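Lemon, Basket, 522

Leif Lundgren had been promised a career in robotics, and on paper he had one.

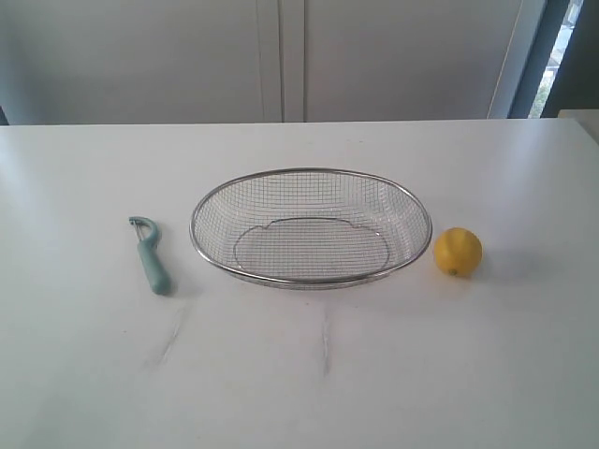

The contract said 4000 examples by March. Each one went the same way: drive the arm, put the lemon in the basket, press the pedal, take the lemon out, pretend it had never happened. Hallaveo, the model, would study all of this and learn to put away groceries.

"You're too good at it," said Nandine, reading the log over his shoulder. "Every grasp is identical. It needs variety."

"So I should be worse."

"Worse in different ways."

He came at the lemon from the left. He hesitated over the peeler, as if tempted. On 518 he dropped the lemon on the rim and felt something close to pride.

"Lovely," said Nandine. "Keep that one."

At home that night his wife asked him to pass the salt. He reached, paused, drew back, and tried again from a new angle.

"Are you all right?" she said.

His foot was already feeling under the table for the pedal.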